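Chapter 5
Arranging the Work Surface
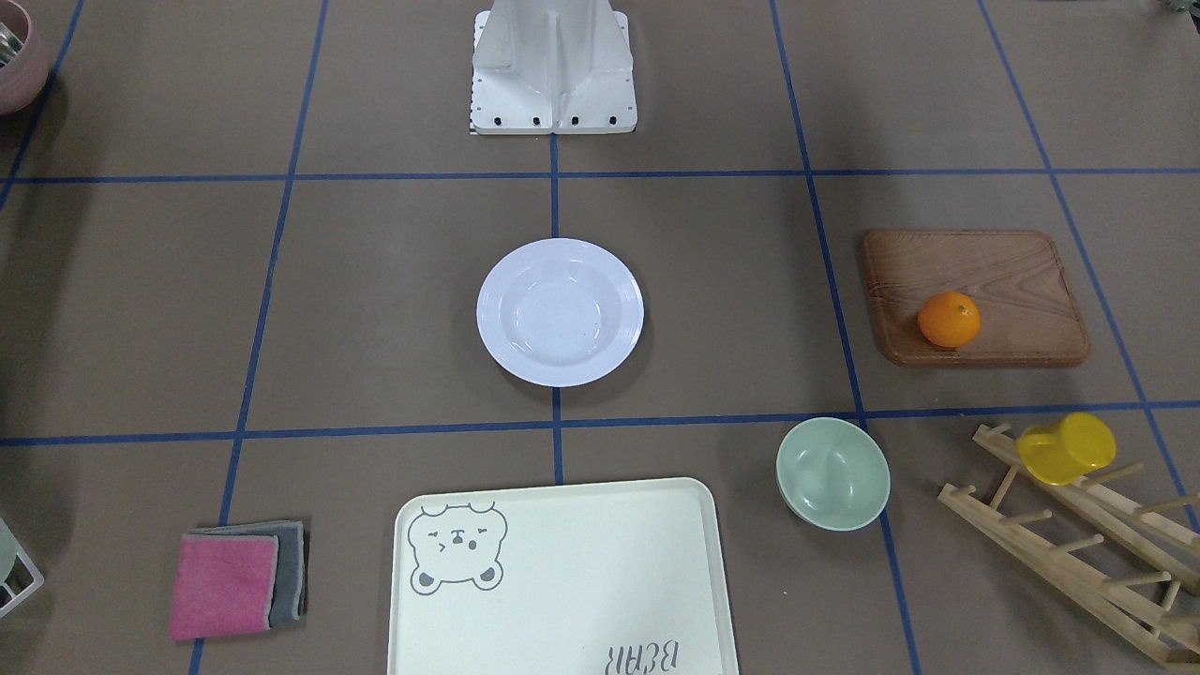 Food should be prepared only after the surface has been set, Nadège Barbier told her first class at Diltville, and a cook who has to hunt for a bowl has begun too early. Her rule guides this chapter.

A work surface is divided into areas, and each area is given one use. Tape may mark the limits while students are learning. A plate for finished food stays clear until serving. Fruit waiting to be cut, such as a mandarin, is placed on the cutting board, and a bowl is kept within easy reach of it.

Section 5.1 covers the choice of boards. Section 5.2 deals with plates and bowls, and with the order in which they are set out. Students should complete the 14 review items before starting the practical work in Chapter 7.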